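OK so I've spent the last month buried in the Tretholm core and I need to talk about varves or I'm going to burst. Thread, sorry in advance, it's long!

Quick catch-up for anyone new: a varve is one year of lake mud. In a cold lake you get a pale silty layer when the snowmelt comes in, then a thin dark one when the surface freezes over and the really fine stuff finally settles out. Pale plus dark equals a year.

Tretholm is a skinny little lake in a valley the ice scooped out. It's deep for its size and the bottom water has almost no oxygen, so there are no worms down there churning everything up. Worms are the enemy (I love worms, but not in my core).

We pulled the long core through the ice in April. It's 119 inches of mud, top to bottom, and it came up with the surface layer still in place, fluffy bits and all. I may have yelled.

First time you split one of these open it's just brown. Kind of a letdown. Then you leave it out in the air for a few hours, the iron starts to oxidize and the stripes come up like a photo developing. I stayed until 6 in the evening just watching mud change color.

So here's the thing I really want to tell you about. Partway down, the stripes stop. You get neat thin layers, neat thin layers, and then WHAM, a solid gray band 4 inches thick with no stripes in it at all.

Coarse sand at the bottom of it, silt in the middle, and a cap of clay so smooth it looks like somebody iced it. Heavy grains drop first, light ones last. All of that landed in one go, probably over a few days, and then the regular yearly layers start right back up on top like nothing happened.

The usual suspects are a flood, a chunk of the lake's own underwater slope letting go, or an earthquake shaking several slopes loose at once. One core can't tell you which. Sand is sand!
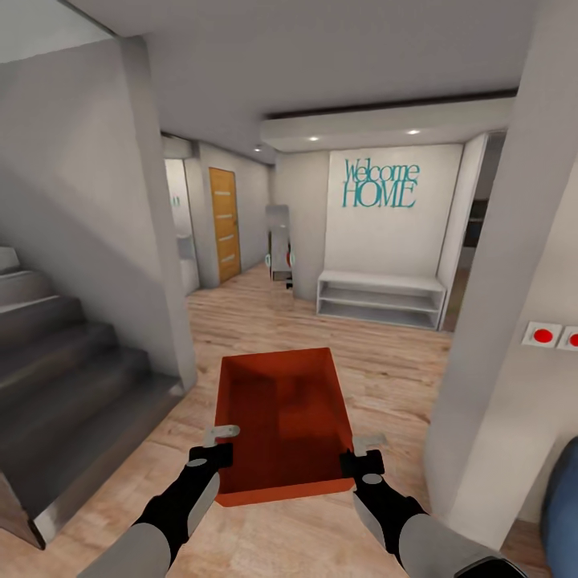 Which is why we went over the ridge to Rultau. Different lake, different river feeding it, and no stream connects the two. A flood big enough to hit both is possible, but you'd expect the river mud to look different, with more leaf bits and twigs in it.

And Rultau has a gray band too!! Thinner, but it has the same sand-to-clay pattern and hardly any plant scraps. When I line up the yearly layers above it with the ones from Tretholm, the two bands fall within a couple of years of each other. With layer counting, that's close enough to be the same year.

(Counting is slow. You do it under a microscope on slices of mud soaked in resin, you do it more than once, and you argue with yourself over every faint line. Is that a winter or just a cold week in June? I dream about this now.)

To keep ourselves honest we need something outside the counting. Enter the ash! There's a hair-thin layer of volcanic glass in both cores, well above the gray band. Under the scope it's all tiny clear shards with curved edges, little pieces of broken bubble wall. Gorgeous stuff.

Between the ash and the top of the gray band I get 69 layers in Tretholm. Rultau is a little messier in that stretch and I'm still redoing it, so I'm not putting a number up yet. Please don't ask, I'm superstitious.

Next stop is Kuruc, farther down the same valley system as Rultau. It's shallow and windy and I'm not expecting pretty stripes. But if it got shaken hard enough there should be some kind of mess at the right depth, folded layers or little flame shapes where soft mud squeezed up into the sand. I'd be thrilled with one flame.

If Kuruc has nothing, that's useful too. It would tell us the shaking was local, or that Kuruc's slopes are too gentle to fail. Those are pretty different stories and I'd have to figure out how to tell them apart.

Somebody asked last time why any of this matters if it happened so long ago. The written records up here are short. A fault can sit quiet for longer than that, and the lakes were keeping notes the whole time. If we can find several of these bands and date them, we get an idea of how often the ground really moves.

Somebody else asked if you can do this in your own pond. For layers, probably not, most ponds are too shallow and too full of critters. But you can do the settling part in a jar! Sand, garden dirt, water, lid on, shake it hard, leave it overnight. The band you get is a tiny version of mine.

The plots for all this are drawn in Emico, a little core-logging script a labmate and I keep patching. It still draws some of the depth axes upside down. I'll share it when it stops doing that.

Next update after I've finished the Rultau recount. Meanwhile send me your mud pictures, your roadcuts, your riverbanks with stripes in them. I want to see all of them!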